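Home Files Versions Issues About

# Larerus Snack Sorting

Data card, maintained by Beatrice Mutiso and Brisa Meléndez.

## Summary

Larerus covers small packaged sweets being picked up, moved and put onto trays in ordinary homes. Wafers, snack cakes, wrapped bars and twist-wrapped candies make up most of it. The surfaces are whatever the home had: kitchen counters, coffee tables, sofas, beds. Packaging text is in several languages and was left as bought.

The current release has 300 sequences from 11 homes, with 57 different products. Each sequence has a folder with the frames, a short text note and a list of the items used.

## Activity

A tray is placed on the surface and the sweets are moved onto it one at a time. There is no fixed order. Other things lying nearby, such as phones, cups or chargers, stay where they are and are not part of the task. Sequences end when the last item on the list is on the tray, or after 40 seconds.

Beds are the hardest surface in the set. The cover gives under light packages, and printed fabric makes small wrappers harder to pick out by eye. The bedroom sequences are in `rosales/`.

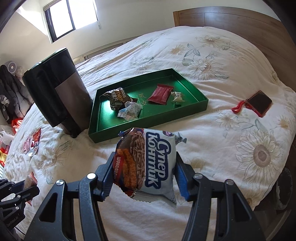
*Sample frame from `rosales/`: "Супер Контик" package held over a floral bedspread, green tray with wrapped sweets behind.*

## Labels

Item names follow the front of the package. Cyrillic and Chinese names are kept in the original script in `items.csv`, with an English type in the next column (`cake`, `bar`, `wafer`, `candy`). If only part of a name can be read, the readable part is entered and the rest is left blank. Do not fill these in from the brand's catalog.

Trays have their own column. Printing on the tray is not transcribed.

Bedspread and tablecloth patterns are tagged `plain`, `floral`, `striped` or `other`. Beatrice did the first pass and Brisa checked the floral and striped ones.

## Folders

- `usta/` kitchen counters and tables
- `rosales/` beds
- `faltevo/` sofas and low tables
- `items.csv` product list
- `notes/` one text file per sequence

## Known problems

- Foil ends on wrappers catch the light and some outlines are off by a few pixels.
- Several notes in `faltevo/` say "bar" where the item is a wafer. The CSV is correct, so use that.
- Very small candies are sometimes missing from the item list when a larger package covers them.

## Changes

March: split beds out of `usta/` into their own folder, renamed the tray column, removed duplicate notes.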